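Writing for Health Care Clients
Unit 4: The Staff and Customer Newsletter

Handout for the course in medical and technical copywriting, March 2024
Instructor: Gunārs Priedītis

Read this before the session and bring a copy. The exercise at the end is due at the start of Unit 5.

4.1 What the client is paying for

A company that makes medical training equipment usually has two newsletters, whether it calls them that or not. One goes to the people who work there. The other goes to hospitals, nursing schools, ambulance services and distributors. Clients often ask a writer to produce both from the same material, and they often assume the second is a lightly trimmed version of the first. It rarely is.

The internal issue can assume that readers know the products, the abbreviations and the people. It can say that the Metholm office has moved its service desk to the second floor. The external issue has to explain who the service desk is and how to reach it, and it can leave the floor out.

Before you quote a price, ask the client these things in writing:

Who approves the text, and in what order?
Who approves anything that could be read as a medical claim?
How many issues, and how long is each one?
Who supplies the source material, and by what date?
Is there an existing style sheet?

If there is no style sheet, offer to write one and charge for it. A two-page sheet is enough for most small clients.

4.2 Length and structure

Our running case is Plokden, a company that sells training manikins and airway trainers. Its customer newsletter goes to 600 addresses. The internal one goes to 158 staff at two sites.

The customer issue has a fixed plan: one lead article, two short product items, a training note, a customer story and a contact block. The lead is the only piece that runs past one screen. Product items are 7 lines at most. This was the client's own rule, and it has held up well. Writers complain about it in the first issue and stop complaining by the third.

Headlines should name the subject. "New airway trainer available to nursing schools" is a usable headline. "Breathing new life into training" is a pun, and in this field puns on breathing, hearts and saving lives have all been used many times. Some readers work with dying patients. Leave the puns out.

4.3 Claims

Most trouble with medical copy comes from verbs. Compare:

"The trainer improves survival."
"The trainer lets students practice compressions with feedback on depth."

The first sentence is a clinical claim and needs published evidence that supports exactly that statement. The second describes a feature, and the product manager can confirm it. If the client wants the first sentence, ask for the study, read it, and check that it used the same product and the same kind of learner. Then send the sentence to whoever signs off on claims.

Words to query every time they appear in a draft: proven, safe, guaranteed, best, leading, clinically tested, realistic. "Realistic" looks harmless, but a clinician will want to know realistic in what respect. Name the feature - the chest rises, the jaw moves - and let readers judge.

Keep a claims log. It can be a plain table with the sentence, the source, the person who approved it and the issue it ran in. When the same product comes up again six months later, you will not have to start over.

4.4 Interviews and customer stories

The customer story is the part people read, and it is the hardest to get. Our second case, Butkienė, is a small distributor that wanted one story per issue and had no list of customers willing to talk. The writer asked the sales team for names and got three. Two of them had left their jobs.

Allow more time than you think you need. A hospital employee generally needs permission from a communications office before being quoted, and that office has its own schedule. About 25 minutes is enough for the interview itself. Send the questions ahead. Record the call if the person agrees, and take notes anyway.

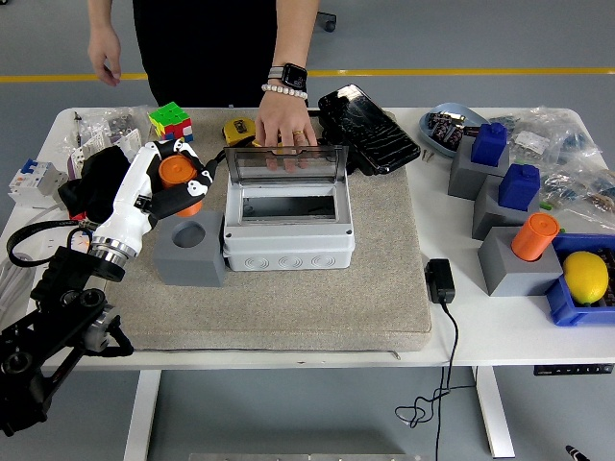

Quotations may be shortened and cleaned up, but send the final wording back for approval along with the paragraph it sits in. People sometimes approve a quotation alone and object when they see what comes before it. Get job titles in writing. Do not include anything about a patient, even with the name removed, unless the client's legal contact has agreed to the exact text.

4.5 Schedule for one issue

Week 1: planning call, list of items agreed, interview requests sent.
Week 2: interviews, source material due from client.
Week 3: first draft of all items, claims log sent with the draft.
Week 4: one round of combined comments, second draft.
Week 5: final approval, layout, proofread, send.

Insist on combined comments. If four people send four marked-up files, the writer ends up settling disagreements between departments, and that is the client's job. Put this in the contract.

4.6 Exercise

The source sheet for the Pumorura product launch is in the course folder. Write two items from it: one for staff, one for customers. Keep the customer item to 7 lines. Attach a claims log covering every factual statement in both items, and mark any that you could not source. Do not fill gaps by guessing.

Bring two printed copies. We will exchange them and edit in pairs.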